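Robotics Workshop, Handout 2: Small Objects and Hand-held Grippers

Welcome back, and thank you to everyone who stayed behind last time to help put the benches straight (it really did make a difference to the evening group). This handout goes with the February sessions. Please read it before you come, even if you only manage it on the bus, as we shall be getting straight to work and Marisa Cattaneo will want to hear your plans before you pick up a gripper.

Our project for the term is called Testa. Each pair chooses a household task, breaks it into short movements, and then records those movements by hand, so that the arm at the far end of the lab has something to learn from. Last year's group left us 1,829 recordings and we are now at 2,164, so we are getting along nicely, though I should say that quite a few of the older ones are the same mug being lifted again and again from the same spot!

The bathroom set is where we begin. I am very fond of it, because everything in it looks so easy. You have been picking up soap since you were two or three years old and have probably never given it a thought, but a bar with rounded edges sitting down inside a rim is quite a different matter when all you have is a pair of flat fingers. Start with the fingers open and well back from the dish, and take a moment to look at where the gaps are between the bar and the walls before you go in.
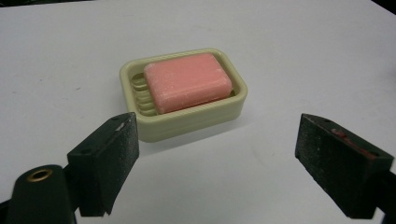
Why do we record the same task so many times?

Each attempt goes a little differently, and the arm needs to meet those differences while it is learning. If every recording starts from the same place and moves at the same speed, the arm will cope with that one case and be quite lost when the object is turned a few degrees.

So do vary things, please. Turn the dish, shift it nearer or further away, come in from a lower angle, and go more slowly than feels natural. If you fumble, carry on and finish the movement, then write "fumble" beside the number in your log. Ubaldo Cocco goes through the logs after each session and he would much sooner have an honest fumble than a blank line.

A word about grip. Squeeze until the object is held and then stop squeezing. Newcomers nearly always press too hard (I certainly did), and with soap that tends to send it off across the bench.

For next time:

Read the Grimley notes on finger pads, the first two sections only.
Write out your chosen task as a list of short movements, in plain words.
Bring your log, with your names on the front.

Anyone who would like extra practice is very welcome to come along at half past four, when the lab is quieter and there is usually a bench free.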